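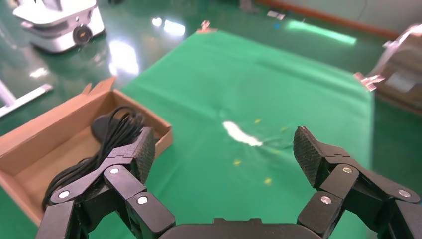
The Skalier reading room replied overnight that the July attribution of the wool apron should not stand, and that the red border was, in their view, added at least a generation after the main panel was woven. They asked that the catalog card be held until the border has been looked at again. The request has been accepted and the card is marked as pending.

2021-11-25. Notebook of the textile workshop, regional dress project. Entry covers the apron, the two sleeves from Kurnus, and the state of the written inventory.

Apron, Politis group. The border was examined along its full length under the bench lens. The main panel is a plain twill, the weft beaten closely. The border is tabby and the thread is spun in the opposite direction. It is joined with a whip stitch in undyed linen, except for a stretch of 41 cm at the left side, where the stitch changes to a running stitch in cotton. The cotton is clearly a repair. The linen may be original to the joining of border and panel, whenever that took place. On this point the reading room appears to be right that two periods of work are present. The length of time between them cannot be settled from the thread, and "at least a generation" should not be copied onto the card as a finding.

A row of empty needle holes runs above the present seam, visible from the back only. Colleagues should check whether these continue under the border. If they do, an earlier border was probably removed. It was the usual practice in the Kurnus villages to move a good border from a worn apron to a new one, and several of the women interviewed in July described their mothers doing so before a wedding. The recordings are on the shared drive, in the folder for the upper valley. Two of the transcripts are still missing their second halves.

Sleeves, Kurnus. The pair was entered in the old inventory as belonging to one shirt. They do not match. The left has gussets cut on the straight grain, the right has none and was gathered into the armhole instead. Embroidery is the same pattern on both, a stepped diamond, with the dark thread largely gone from the right sleeve. Loss of the dark thread is consistent with an iron mordant, which has been seen on other pieces in the group. No test has been done. The sleeves will be given separate numbers, and the old number will be kept as a cross-reference.

The question of who wore detachable sleeves remains open. The printed survey states that they were for unmarried girls only. The interviews do not support this. Speakers from the lower villages said that sleeves were taken off for field work and laundry by everyone, and one from the upper valley said that widows wore a plain pair over the embroidered ones during the first year. Until more is collected, the card text should read "worn by women" with no further limit.

Inventory. The count of dress items stands at 690, of which 156 have no place of origin recorded. Some 2 boxes from Verero have not been opened and are not in the count. Labels in the Verero material were written in pencil on the cloth tape itself and should be copied out before any cleaning. The spelling of village names is to be kept as found, with the modern form in brackets.

Terms. It was agreed that "costume" will be dropped from the cards in favor of "dress," except in titles of published works. "Festive" and "everyday" will be used only where a speaker or a written source makes the distinction. Many of the aprons were plainly both, moving from church to kitchen as they wore thin, and the old cards force a choice that the wearers did not make.

Dyes. The comparison sheet for madder and the later synthetic reds has been returned and is in the flat drawer. The border red sits nearer to the synthetic samples in daylight and nearer to madder under the bench lamp. Both readings are noted. Matching by eye should not be cited in the report.

To do: look under the border at the left corner, without lifting any linen stitches. Send the reading room the thread counts for panel and border. Renumber sleeves. Finish the two transcripts. Ask Verero for the donor letter that was mentioned on the box lid.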